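Falaleo, back room — upholstery and laundry notes, April

Started at 11 with the seat cover. Manee Sangkhawat had vacuumed it the evening before with the narrow nozzle and left a note to say the lint roller was finished and we need a new pack. Went over it again with a damp cloth, one direction only, then left it with the window open while I did the paperwork from Drakville.

They have sent the wrong weight of cover fabric again. The sample card says 45 on the back in pencil, and the delivery note gives a different figure altogether. I have put the roll to one side with the paper still on it. Jolán Juhász is to ring them, as she placed the order and has the name of the person there.

Fabric notes so far. The pale grey is easy to live with but it picks up colour from anything that has not been washed enough. Barta say their cloth is good for 1,000 rubs on the dry test, and I have no reason to doubt it, but we had pink on the old cushion from one damp towel left overnight. It came out with cold water and a little Clellex, second go. The first go was too warm and made it worse. Written on the bottle now in marker: COLD.
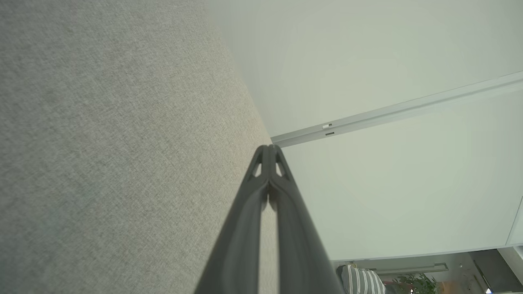
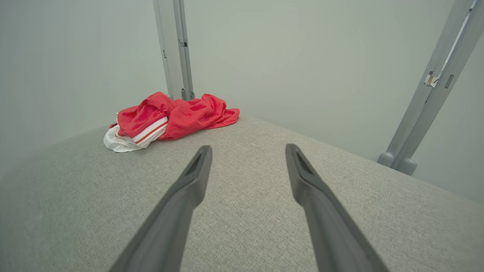 Rule for clothes on the grey covers, agreed with Jolán over tea. Anything red gets tested before it is left lying on pale fabric. Damp white cloth, press for a slow count, look at the cloth. A bundle like the red one, with the white piece with striped trim tucked in under it, is two problems in one place: the red can mark the cover and it can also mark the white. They should be pulled apart and folded separately, white on top of the chest, red over the back of a chair until it has been tested. Manee thinks this is fussy for things that have been through the machine many times. She may be right about old towels. I would still do it for anything bought this year.

Tested a strip of the leftover grey with three household things. Tea: out with cold water. Biro: not out, only paler, and the ring round it is now bigger than the mark was. Tomato: out with washing-up liquid, slight stiffness when dry, brushed off.

The weave hides crumbs well, too well, and the nozzle needs to go across the threads and then along them. Along only leaves a line of dust. Manee showed me this and I have changed the card by the cupboard.

To do
New lint roller pack.
Ring Drakville (Jolán).
Return the borrowed steam iron, and empty it first this time.
Cut 2 more strips from the end of the old roll for the biro test. Try spirit on one and plain soap on the other, and keep the iron off both until they have been looked at in daylight.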